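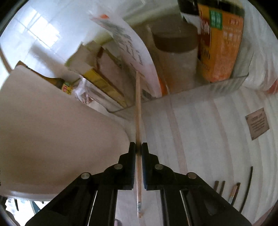 Notburga Auer told me that manners are only whatever your grandmother shouted about, and that if I wanted to write a whole report on them I should start by finding out what mine had shouted about. Hers was elbows. Elbows on the table, elbows in your neighbour's ribs, elbows anywhere near the butter. I wrote it down on the back of a bus ticket and it ended up being the first entry in my notes, so it seemed only fair to put her first in the report as well.

How Udthorpe Eats: table habits at home and out
Project report, second year, Food and Community module

Why I picked it

I had a perfectly sensible title agreed with my tutor before this one, about packaging, and I got as far as a reading list. Then I went for tea at a friend's house and sat there like a lemon waiting for everybody to sit down, while the whole family ate standing up, in shifts, out of the pans, chatting away over my head. They thought I didn't like the food! At my house nobody lifts a fork until Mum has sat down, and she never sits down, so we eat everything lukewarm and have done all my life. I walked home thinking about it and changed my title that week (sorry, Mr Goodall).

What I wanted to find out was pretty plain. What are the rules at people's tables, where did they get them, and do they keep to them when they go out to eat? I didn't want to say which rules were good ones. I did get asked that a lot, mostly by people hoping I'd settle an argument.

How I went about it

I asked 14 households in Udthorpe to keep a meal diary for me over eight weeks, starting in November. They could write as much or as little as they liked, but I asked for what time they ate, where in the house, who was there, what they ate with, and anything anybody got told off for. The last column was by far the best one. By the end I had 485 meals written up, some of them on proper printed sheets and some on envelopes, and one lot on the inside of a cereal box that I had to flatten under my mattress.

I also sat in three places in town where people eat together: the canteen at Celta, the Bastos café by the bus station, and Kirnine, the noodle place that opened where the shoe repair used to be. All three said yes when I asked, though Bastos said I had to keep buying tea.

I should own up that the households weren't picked in any clever way. I put a card up in the library and asked people I sort of knew. There's only one person living alone in the whole group and that's a big gap, which I come back to at the end.

What I found at home

The thing I'd expected to write most about was phones, and it hardly came up. Nearly every house had a phone rule and nearly every house broke it, and no one seemed very bothered either way. What people do mind about is starting and stopping. When can you begin? Can you get down before the others have finished? Can you take the last potato without asking, and if you ask, does anybody really have the right to say yes?

Reto Hämmerli's house has a last potato rule so complicated that I had to ring him twice to get it straight. Whoever cooked has first refusal, but they're expected to turn it down, and then it goes to the youngest, who is also expected to turn it down, and after that it's anybody's. If the cook says yes straight off there's a silence. He hadn't ever thought of it as a rule until he tried to put it in the diary, and he wrote "I suppose we are quite odd" next to it and underlined it.

In other houses it was the serving that mattered. Some people plate up at the cooker and you get what you're given. Others put everything in the middle and it's a bit of a scrum. I'd assumed the middle-of-the-table families would be the relaxed ones and I was wrong about that, they had the most telling-off of the lot! Reaching across, digging about for the good bits, using your own spoon in the shared dish, putting something back. Once the food belongs to everybody there's a lot more to fall out over.

Where the rules came from was mostly "it's just what we do". When I pushed, people named a grandparent, or a school dinner lady, or the army. Seraina Widmer traced hers to a boarding house she stayed in when she first came to Udthorpe, where the landlady took your plate away the moment your knife and fork were side by side, finished or not. She still won't put hers together until the very last mouthful, and neither will her grown-up sons, who never met the landlady.

Eating out
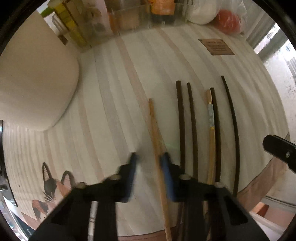
People behave differently once they've left the house, as you'd expect, but they don't all get more careful. At Bastos I saw a good deal of eating with fingers, and plate swapping, and finishing off children's toast on the way to the door. I think it's because it's a place you pass through. You've got your coat on. At the Celta canteen it was much stiffer, and the people there told me themselves that you don't want your line manager watching you tackle a chicken leg. One woman had brought a peeled orange from home in a tub so that she wouldn't be seen peeling it.

Kirnine was where I spent longest and it's the bit I enjoyed most. Min-kyu Maeng let me sit at the end of the counter in the quiet part of the afternoon and ask all the questions I'd been too shy to ask anybody else. He says customers come in already worried. They've read somewhere that you mustn't stand your chopsticks up in the rice, or mustn't point with them, or must slurp, or must never slurp, and they can't remember which of it goes with which country. He grew up with metal ones and a long spoon for the rice, and found the wooden kind a bit thick when he started out in kitchens here. He'd much sooner people asked for a fork than left half the bowl. Plenty of them won't ask, though. They'd rather struggle.

I asked him what his own mum had shouted about and he didn't even have to think: lifting the rice bowl off the table. In his family it stays put and you go down to it with the spoon. Then he told me he'd had a flatmate whose parents shouted about exactly the opposite, that leaving the bowl on the table and bending down to it was how animals ate. The two of them had dinner together for a year, each thinking the other one had been badly brought up and both far too polite to mention it. I've told that story to everybody I know.

I did try to work out whether people took anything home from eating out. A few did. One family in the diaries had started putting out little side dishes after a birthday at Kirnine, and another had got into the habit of everybody tasting everybody's, café style, and then had to stop when Dad kept getting the worst of the deal.

What went wrong

The diaries got thin towards the end. I'd say the first half is twice as good as the second, and the telling-off column in particular dries up, either from boredom or because they'd started behaving for my benefit. Mr Goodall (Terence Goodall, my tutor, who has read this in three drafts and deserves a medal) thinks it's the second. I lean towards boredom, having seen the handwriting.

My other trouble was the write-up. We had a limit of 4,000 words and my first go at the potato section alone used up a shocking amount of that. I've taken out breakfasts altogether. There's not much at breakfast in any case, people are half asleep and the rules don't seem to count before they've had a cup of tea.

And as I said, I had only the one diary from somebody who lives alone. It turned into my favourite. She sets a place with a napkin every single evening, eats at the same time, and tells herself off in the last column. "Read at table again." If I did the project over I'd go looking for more people like her, and I'd leave out the canteen.

What I'd do next

I'd like to go back to the same households in a year and ask just about the last potato. I'd also like to sit in somewhere with long shared tables, which Udthorpe hasn't got, unless you count the church hall at harvest supper. The diaries themselves are going back to the families who wrote them, apart from the cereal box, which they've said I can keep.

Oh, and I did ask Mum about the waiting. She said she'd never asked us to wait, that was her mother's rule, and she'd been wishing for years that we'd just get on and eat.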